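Two arms, one tray and a lot of cloth

Seo-ah Seok spent eleven years repairing industrial sewing machines before she built anything with a motor controller in it. The project she now works on at the Derese shared workshop is called Skedora. It is a pair of arms that picks up soft items and sorts them into bins. She builds it with Sang-wook Son, who writes most of the control code, and Precious Evangelista, who makes the fingers. We spoke to all three on 27 January 2024.

The first question was why anyone would start with fabric. Most home builders begin with blocks or bottles, which keep their shape when touched.

"I had the sewing background, so I wasn't afraid of it," Seok said. "A block tells you where its edges are. With a towel you get an edge, then you touch it and the edge is somewhere else. I wanted a problem where I already knew how the material behaves under a foot or a clamp."

Caps came later, at Evangelista's suggestion. A cap has a stiff part and a soft part, and a grip that suits one is usually wrong for the other. If the fingers close on the brim, the whole thing lifts flat and swings. If they close on the crown, it collapses by a couple of centimetres before there is any resistance at all.
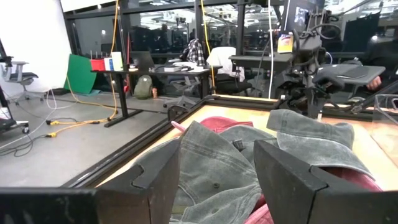 "The motor current hardly changes while the crown is folding," Son said. "So the controller thinks it has missed. The early version opened again at that point and tried somewhere else, which was the worst thing it could do. Now it keeps closing until the current rises or the fingers meet, and only then makes up its mind."

He logs position, current and commanded width on every attempt. A full run is 300 attempts, split between the types of item, and he will not change a parameter halfway through one. The last change he made was to the closing speed, which he cut for the final 14 millimetres of travel. The grip became more reliable on thin cloth and slightly worse on thick cloth. He has left it there for now.

The fingers are on their sixth design. Evangelista began with plain flat pads, moved to ribbed ones, and then went back to flat. The ribs held well but would not let go of looped fabric, and an item that stays on the finger after release counts as a failure in Son's log.

"People ask about grip and I want to talk about release," she said. "Opening wide is easy. Getting a towel to drop where you meant it to drop takes more thought. The hem catches, or one loop catches, and it lands across the rim of the bin."
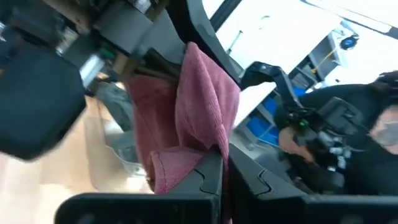

Her present method is to open by a small amount, wait, and then open fully while the arm moves sideways. The pause is short, but across a full run it adds several minutes. Son would like to remove it. Evangelista would like him to show her a log without it first.

The arms themselves gave less trouble than the table they work over. Seok's first bench flexed when both arms accelerated in the same direction, and the calibration drifted during a session. She stiffened the supports and moved the arm mounts off the working surface, so that the load no longer passes through it. The Skasar joint modules they use are second-hand. Two arrived with worn bearings, which she replaced herself.

Sorting into bins is the current stage. Seok chose clear ones because she wanted to see how cloth settles after it is dropped, and accepted that transparent walls are difficult for a depth sensor.
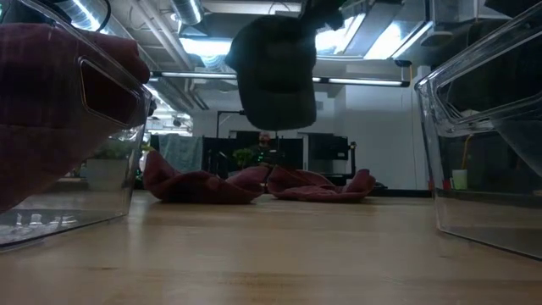
Two maroon cloths on the table between the clear bins, with a covered gripper above them.

"The depth data goes straight through the wall or comes back as rubbish," Son said. "We stopped asking it to find the bins. Their positions are typed in, and if somebody moves one, the run is spoiled. It's crude. I'd sooner have a crude thing I understand."

Fabric covers for the arms were also Seok's doing. She cut the first set from a paper pattern, in the same way she would have made a cover for a machine head. The seams are placed away from the joints so that they do not ride up as the arm turns. Loose cover material can be drawn into a joint, and she regards an hour spent on fit as cheaper than an afternoon spent picking threads out of a gearbox.

Cable routing remains unsolved. The wrist carries power, data and the camera lead, and all three have to survive repeated twisting. Seok expects to replace the wrist cables after more than 1,000 cycles, and has started to write the count on a strip of tape at the base.

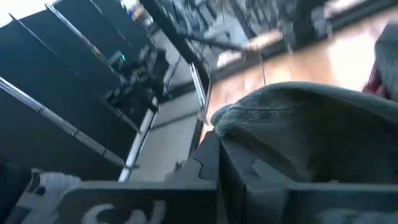

Grey-green towel at the gripper fingers, seen from the wrist camera.

We asked what a beginner with one arm and a kitchen table should try first.

"One towel, one size, always the same colour," Son said. "Pick it up and put it down. Write down every failure in words before you write any code about it. 'Slipped' is no use. 'Slipped from the left finger while lifting' is some use."

Evangelista advised buying more screws than the drawing calls for. Seok said to fix the table down.

The group plans to publish the finger drawings in April, under the name Dullden, along with the log format. The control code will follow when Son has removed the typed-in bin positions, and he declined to give a month for that.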